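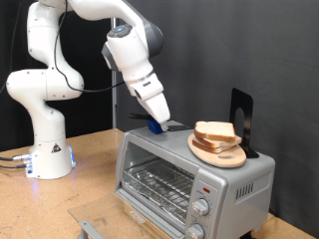 제목: Re: [작업대규칙] 가전 작업 셀 운영 기준 초안 2판에 대한 의견
보낸 사람: Socorro Henao
받는 사람: 작업대규칙 메일링 리스트
참조: Heriberto Tello, Yesenia Escobar

안녕하세요, Socorro입니다.

Heriberto가 보낸 초안 2판 잘 읽었습니다. 항목별로 인용하고 그 아래에 의견을 답니다. 인용하지 않은 항목은 그대로 찬성입니다.

Heriberto Tello 님이 작성:
> 3.1 팔의 베이스에서 나오는 케이블은 작업 반경 바깥쪽으로 빼고, 커넥터에 장력이 걸리지 않도록 고정한다.

찬성합니다. 다만 "바깥쪽"이라는 말이 셀마다 다르게 읽힙니다. Ospina 셀에서는 케이블을 작업대 왼쪽으로 빼는데, Lenport 셀에서는 같은 문구를 보고 뒤쪽 커튼 밑으로 넣었습니다. 커튼 밑으로 들어가면 커넥터가 빠져도 보이지 않습니다. "작업자가 서 있는 자리에서 커넥터가 보이는 방향으로 뺀다"로 바꾸면 어떨까요.

팔을 따라 손목까지 올라가는 케이블도 3.1에 넣어야 합니다. 늘어진 고리가 너무 크면 오븐 문이나 선반에 걸리고, 너무 짧으면 손목 관절이 끝까지 돌 때 당겨집니다. 저희는 프로그램을 돌리기 전에 손목을 양쪽 한계까지 저속으로 한 번씩 돌려 봅니다. 이 절차를 그대로 옮겨 적어도 됩니다.

> 3.4 가열 기기를 다루는 작업에서는 기기의 전원 플러그를 뽑은 상태로 시작한다. 가열이 필요한 작업은 별도 승인을 받는다.

여기가 제일 걸립니다. 플러그를 뽑는다는 원칙에는 이견이 없습니다. 문제는 승인받은 가열 작업과 일반 작업을 같은 작업대에서 번갈아 할 때입니다. 토스터 오븐은 노브 위치만 봐서는 전원이 들어와 있는지 알 수 없고, 표시등도 조명 각도에 따라 켜졌는지 꺼졌는지 헷갈립니다. 기록지에 플러그 상태를 적는 칸을 만들고, 교대할 때마다 다음 사람이 플러그를 눈으로 확인한 뒤 서명하도록 했으면 합니다.

> 3.5 기기 위에는 작업에 필요한 물건만 올린다.

토스터 오븐 윗면에 도마와 식빵을 올려 두는 배치는 일반 작업에서는 괜찮다고 봅니다. 빵을 집어 넣는 동작을 짧게 만들 수 있고, 팔이 작업대 바닥까지 내려갈 일이 줄어듭니다. 하지만 가열 작업에서는 나무 도마와 빵을 모두 윗면에서 치워야 합니다. 지금 문구대로면 "작업에 필요한 물건"이니 그대로 두어도 된다고 해석할 수 있습니다. 아래처럼 나누자고 제안합니다.

3.5.1 비가열 작업: 윗면에 물건을 올릴 수 있다. 미끄러질 수 있는 물건에는 뒤쪽에 받침을 댄다. 북엔드처럼 바닥판이 넓은 것을 쓴다.
3.5.2 가열 작업: 윗면을 비운다. 도마, 빵, 북엔드, 손잡이용 블록을 모두 내린다.

> 4.2 그리퍼가 잡기 어려운 물체에는 보조 손잡이를 부착할 수 있다. 부착물은 기록한다.

기록 방법을 더 자세히 써 주세요. Yesenia와 제가 지난 분기 기록 2,753건을 훑었는데, 보조 손잡이나 블록을 쓴 것으로 적힌 것이 1,694건이었습니다. 그런데 블록의 색과 붙인 위치까지 적힌 기록은 200건뿐입니다. 나머지는 "블록 사용"이라고만 되어 있어서 같은 조건으로 다시 해 볼 수가 없습니다. 최소한 색, 치수, 붙인 방법, 그리퍼가 닿는 면을 적도록 합시다. 블록을 옮겨 붙였으면 새 기록으로 시작하는 것이 맞습니다.

> 5.1 팔이 정지해 있어도 상태 표시등이 켜져 있으면 작업 반경 안에 손을 넣지 않는다.

찬성이지만 표시등 색의 뜻을 본문에 적지는 말았으면 합니다. 셀마다 팔 설정이 다르고, Rerkell 쪽은 색 배정을 한 번 바꾼 적이 있습니다. 본문에는 "해당 셀의 표시표를 따른다"라고만 쓰고, 표시표를 작업대마다 붙여 두는 편이 안전합니다. 베이스에 붙은 경고 라벨도 가리지 말아야 합니다. 케이블 타이나 테이프가 라벨을 덮은 셀을 두 곳 봤습니다.

> 5.3 오븐 문을 여닫는 작업의 힘 한계는 담당자가 정한다.

담당자가 정하면 사람마다 값이 달라집니다. 문이 아래쪽 경첩으로 앞으로 열리는 기기는 열린 문을 위에서 누를 때 기기 전체가 앞으로 기울 수 있습니다. 힘 한계는 기기별로 한 번 재서 표로 만들고, 담당자는 그 표보다 낮은 값만 고를 수 있게 하는 것이 좋겠습니다. 측정은 Mercedes Rengifo에게 부탁해 두었고, 8월 안에 첫 표가 나옵니다.

초안에 없는 것 두 가지를 덧붙입니다.

첫째, 작업대 앞에 깔아 두는 투명 아크릴판입니다. 투명해서 가장자리가 잘 안 보이고 소매가 걸립니다. 판을 쓰는 셀은 가장자리에 눈에 띄는 테이프를 두르고, 고정 브래킷은 시작 점검표에 넣어 주세요.

둘째, 음식물입니다. 빵은 그날 작업이 끝나면 버리고 도마는 닦아서 따로 보관합니다. 오븐 안에 깐 알루미늄 포일은 구겨진 채로 두면 선반에 닿을 수 있으니 교대 때 펴거나 갈아 줍니다. 작업용 빵은 먹지 않는다는 문장도 넣읍시다. 당연한 말이지만 Stiro 셀에서 질문이 들어온 적이 있습니다.

Fatos Begović가 물어본 4.5항(기록 보관 기간)은 제가 답할 내용이 아니어서 남겨 둡니다. Yesenia가 이어서 답장할 예정입니다.

3.4와 3.5에 반대가 없으면 3판에 위 문구를 그대로 넣어 주세요. 다른 의견이 있는 분은 항목 번호를 적어서 이 스레드에 답해 주시면 됩니다.

Socorro Henao
Ospina 셀 담당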